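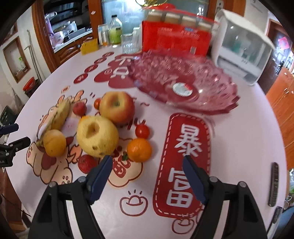
Obst auf der neuen Tischdecke, Esstisch, Dienstag

Forum > Haushalt & Küche > Tisch und Tischwäsche > Rosa Decke mit roten Schriftzeichen - drauflassen oder weg?

Juni, verfasst von lala_kpodo

Meine Schwiegermutter Philomena hat uns diese Decke mitgebracht. Rosa, rot bedruckt, rundum Figürchen, und für einen runden Tisch sitzt sie erstaunlich gut. Zwei Fragen: Was steht auf dem großen roten Schild? Und gehört da Obst drauf oder eine Schale? Ich habe erst mal alles hingelegt, was da war.

plornska schrieb:
暴富, bàofù. Heißt so viel wie »über Nacht reich werden«. Die kleine Zeichnung darunter ist ein Goldbarren. Deine Schwiegermutter hat also Pläne mit euch.

lala_kpodo schrieb:
Bisher kamen nur die Stromnachzahlung, 369 Euro, und Philomena.

Augustina A. schrieb:
Zum Obst: Der gelbe Apfel muss weg. Der hat oben ein braunes Loch und Flecken dazu. Reich wird man damit höchstens an Fruchtfliegen.

jercombe136 schrieb:
Einspruch. Großzügig ausschneiden, Rest ins Kompott. Die Banane mit den Punkten ist genau richtig für Kuchen. Ihr werft alle viel zu früh weg.

Augustina A. schrieb:
Bei einer Druckstelle gern. Bei einem Loch nicht, da weiß man nie, wie weit es innen braun ist. Und Äpfel direkt neben der Banane, da reift dir alles um die Wette.

jercombe136 schrieb:
Dann reift es eben. Wir reden von einem Esstisch und nicht von einem Kühlhaus.

Elif Naz schrieb:
Mich stören eher die Erdbeeren. Wenn davon eine matscht, hast du einen Fleck auf dem Rosa, der bleibt. Ich würde eine flache weiße Schale nehmen, Erdbeeren und Kirschtomaten extra. Sind Tomaten bei euch überhaupt Obst?

plornska schrieb:
Bitte nicht wieder die Tomatenfrage. Der letzte Thread dazu hatte 3 Seiten und eine Sperre.

afia_k schrieb:
Ich bin gegen die Schale. Die verdeckt doch gerade den Aufdruck, und wegen dem hat man so eine Decke. Mandarine und großer Apfel dürfen liegen bleiben, die passen farblich - der Rest in die Küche.

lala_kpodo schrieb:
Danke. Schild bleibt frei, die Erdbeeren esse ich gleich. Was ist denn mit Wachstuch drüber, durchsichtig?

Elif Naz schrieb:
Geht. Sieht dann aber aus wie bei meiner Tante im Vereinsheim.

jercombe136 schrieb:
Und der gelbe Apfel?

Kontakt | © Plornska Haushaltsforum | Nach oben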